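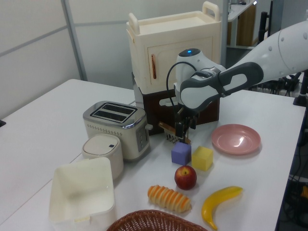

Several packers at Ulmont asked in March whether the arms meant fewer shifts, and whether anyone would say so in writing before the cells were switched on.

Search this site Search Clear

Shift numbers
The written answer is posted at both plants. Rostered hours at Ulmont and Cutcombe stay at their present level for the length of the Trustaver agreement. Positions left vacant by retirement are reviewed case by case.

What work moves to the arms?
Repetitive pick-and-place at the bench: lifting single items, sorting them and setting them down at a marked point. Mixed trays, damaged goods and anything over the rated load stay with people.

What will I do instead?
Bench staff become cell operators. The job covers loading, clearing stoppages, checking placement and logging faults. Cell operators are paid one grade higher from the day of sign-off.

How long is the training?
It takes 30 hours, all paid, over four weeks.

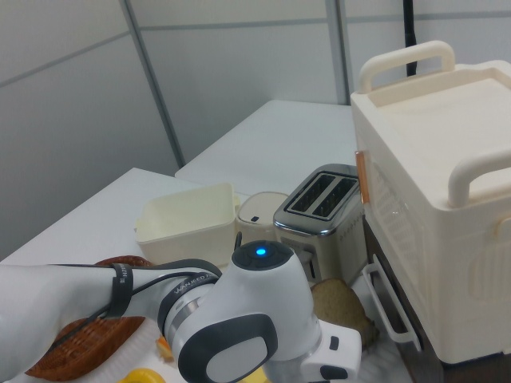 Arm at the bench, with toaster, bread and basket.

Can I enter the cell while the arm is powered?
No. Press the stop, wait for the controller to show a hold, then hang your tag. Only the person who hung a tag may remove it.

How often does an arm stop?
The Guillot line logged 1,504 stoppages in its first quarter. Of these, 671 were cleared by the operator without a maintenance call.

Does the system record my work rate?
It records arm cycles and faults. Operator log-ins are kept for seven days and are not used in performance reviews.

Who do I contact about a grade or roster error?
Your shift supervisor first, then the labour relations office at Cutcombe.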